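Buying a gripper before you own one: my project report
Course: Equipment Planning, Cenholm
April 22, 2025

My job in the group was the shopping list. Harish Kandasamy did the simulation side and I did the money, which sounded like the easy half when we split things up in October (it wasn't!). We had a budget of 1389 euros for a tabletop arm and its gripper, and the plan was to try everything in simulation first so we didn't order something daft.

I started with two quotes. The Varma kit came to 1193 and the Plonar to 851, and my first thought was to grab the cheap one and spend the rest on spares. Then I read what was in the box. The Plonar price has no mounting plate, no power supply and no spare fingertips, so you have to add all of those yourself, and the supplier in Pirkanport wouldn't give me a delivery date for the plate. 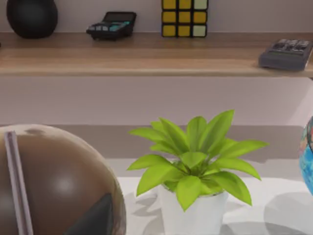 So the question became what we wanted to pick up. Balls are awkward because they roll and the fingers only touch them in a small area, and I kept coming back to the opening width on both data sheets. Varma gives it clearly. Plonar gives it for one finger type only, and I had to email twice to get the other figure. I've put both in the table at the back.

Harish also wanted a mix of ordinary desk stuff on the virtual table, so we weren't budgeting for a gripper that's only good at one shape. Fair enough — I'd have stuck with cubes. 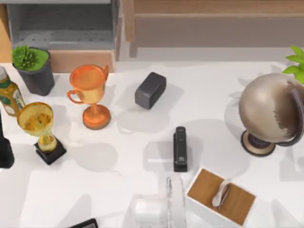
Thin handles and stems worry me more than anything heavy, and that pushed me towards softer fingertips, which wear out and have to be bought again. I hadn't put a line for wear in my first budget at all. It's there now, under running costs.

My pick is the Varma. It leaves us 196 for fingertips, a clamp and postage, and I'd like to hold the clamp back until we've measured the real bench. Harish still prefers the Plonar and his reasons are in his own section.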